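# Call for participants: home water hardness survey, Holwood service area

Kaseo Water Analysis is recruiting households for the second sampling period of its hardness survey.
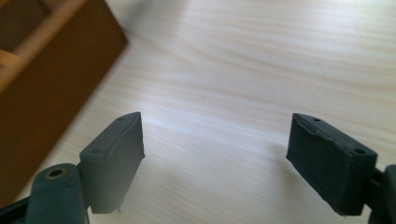

HOLWOOD, 12 Aug 2021

The survey measures calcium and magnesium hardness at the kitchen tap. Results from the July period covered homes on the east main only. The second period extends to the west main and to private wells in Quartey.

**Who can take part**

- Adults aged 18 or over who live full time at an address in Holwood or Quartey
- Homes on town supply or on a private well
- Renters may apply without the owner's consent, as no plumbing is altered

Homes with a whole-house softener are eligible only if an unsoftened tap is available indoors. Pitcher filters do not affect eligibility, but filtered water must not be submitted.

**What is required**

Participants fill 10 sample bottles over the sampling period, following the schedule in the kit. Each sample is drawn from the cold tap first thing in the morning, before other water is used. Write the draw time on the label in pencil. Keep filled bottles in the refrigerator, not the freezer.

There are 3 collection rounds. Bottles are picked up from the doorstep, or may be left at the Plostivine Street counter during opening hours. A short form on pipe material and building age is completed once, at enrollment. Enter "unknown" where the pipe material is not known.

**Payment**

Participants who return all bottles and the form receive a $50 grocery card. Partial sets are not paid. A copy of the household's own results is mailed after the laboratory work is complete.

**Places**

The survey will enroll 800 households. Well users are given priority until the Quartey quota is filled. One application per address.

**Data**

Addresses are stored apart from results. Published maps show block averages only.

**To apply**

Ask for an enrollment form at the Plostivine Street counter, or write to Gudrun Rustad, survey coordinator. State the address, the type of supply, and a daytime phone number. Questions on sampling method go to Finn Hinrichs in the laboratory.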